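Finance and HR leaders tour Flernholm in June

The spring program for finance and people leaders closed in June with a visit to Flernholm, the stone and surfaces company that has worked from the same riverside site since 1912. The group met at the gate at 8:30 a.m. and was split in two for the morning.

Isabelle Tremblay, the company's CFO, took the first session in the old drafting office upstairs. She joined from Lévesque, where she ran internal audit, and spent her first year at Flernholm closing the books by hand while a new ledger system was put in. Month-end used to take 17 working days. It now takes 6. Most of the gain came from getting yard managers to book stock on the day it moved, she said, and very little of it from software.

She was asked about capital spending. Every request over a set limit goes to a meeting where the plant manager and the head of HR both have a vote. Two requests were turned down last year, one of them her own.

Kalliopi Halilović, who heads HR, spoke after coffee. Flernholm employs 217 people, and a good number of them will reach retirement age in the next few years. Her team has built a paid training track with Isuma, a local training provider, and trainees are rotated through finance, sales and the shop floor before they choose a post. She was frank about pay — the company lost several polishers to Flonen before it revised its wage bands.

Questions ran past noon, mostly on succession and on how the two executives settle disagreements. They meet once a week without an agenda.
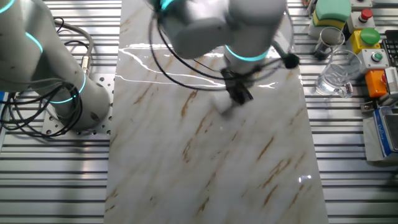
Budgets came up again over lunch, when Tremblay explained how the company values slabs it has not yet sold. Each one is costed singly. White marble with brown and tan veins running on a slant, for instance, is priced by pattern as well as by area, and two pieces of the same size can sit in the books at very different values. The auditors ask about this every year. The next visit is planned for the fall, and members will get the sign-up form by email.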